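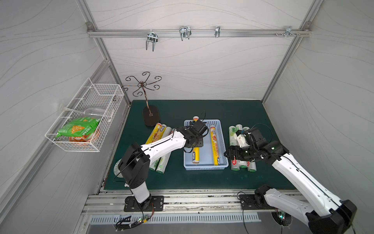

**Ticket 2095**
**Opened:** 2019-01-17
**Queue:** Fixtures and storage
**Subject:** Foil and film rolls do not fit tray; rail hooks loose
**Status:** Closed, one item carried over

### Reported problem

Rolls of aluminum foil and cling film are being stored on the green mat in two heaps with a light blue plastic tray between them. The tray is supposed to hold all of them. It holds foil only. The cling film ends up on either side, and the rolls on the left get pushed up against the base of the scroll stand.

Secondary complaint: hooks on the back rail slide sideways when anything is hung on them.

### Setup

- Light blue tray, perforated sides, center of mat
- Foil rolls, yellow wrap, more than one length
- Cling film rolls, white with green printing, the ones on the right marked 300
- Wire-mesh basket, white, on left side wall
- Bronze-colored stand with oval base, back-left corner of mat
- Aluminum rail on back wall, bolted to both posts, four hooks
- Shelf plan: Brannigan layout, second revision

### Log

**Entry 1.** Checked the plan. It gives the tray to "wrap, all types" and assumes every roll is the same length. That was correct for the Rodemix order in August. The current foil comes in two lengths. The longer roll only goes in lengthwise, and it takes up the right half of the tray by itself.

**Entry 2.** Tried loading the longer foil roll across the tray. Does not go. The end rides up on the tray wall and the roll tips out when the tray is moved. Put it back lengthwise.

**Entry 3.** Tried standing the cling film upright inside the tray. Stable while the tray is packed tight. Once one roll is taken out the rest lean, and the next one out brings its neighbor with it. Not acceptable for daily use.

**Entry 4.** Measured the tray inside. Short side is 11 inches. Replacement tray from Fultum is 2 inches wider and the same depth, so it would clear the longer roll crosswise. Requested one.

**Entry 5.** Basket considered as a second location for film. Rejected. It is already used for snacks and a bottle, and a roll laid along the top would sit where the bottle goes. The snack bag should not be under anything heavy in any case.

**Entry 6.** Rail. Bolts at both posts are tight, no play in the rail itself. The movement is in the hooks. The wide double-pronged hook near the middle shifts under a light pull. The leftmost one shifts as well and hangs lower than the others, so it swings more. The small clip holds. The hook at the right end holds too; it is up against the group of small screws and has no room to travel.

**Entry 7.** Fitted rubber stop rings from the Brirkier kit on each side of the two loose hooks. Retested with a 54 oz bag on each hook in turn. No travel. Left the bags up overnight, no change in the morning.

**Entry 8.** Fultum tray received. Longer foil roll goes in crosswise at the back, shorter foil in front of it. That leaves one clear bay on the right. Cling film laid flat in the bay in two layers. Some film still left over.

**Entry 9.** Leftover film moved to the cabinet below and marked as reserve. Tray to be refilled from reserve when the top layer of film is gone. Stand moved forward off the corner for cleaning and returned to the same spot.

### Cause

Plan written for one roll length. Foil was reordered in a different size and the plan was not updated. Film was then placed wherever there was mat left.

Hooks: nothing on the rail to stop sideways movement except at the right end.

### Resolution

1. Tray replaced with the wider Fultum tray.
2. Foil at the back and front left of the tray, film flat on the right. Do not stand film on end.
3. Mat to be kept clear to the left of the tray as far as the base of the stand.
4. Stop rings on the leftmost and middle hooks.
5. Old light blue tray kept for parts bags.

### Carried over

Brannigan layout still shows the old tray size. Revision three needs the new inside dimensions and a separate line for each roll length. Rolls marked 300 should get their own line as well, as they are the ones reordered most often.

Reorder note for wrap: check the roll length on the order form before sending. The product name is the same for both foil lengths and only the item code differs.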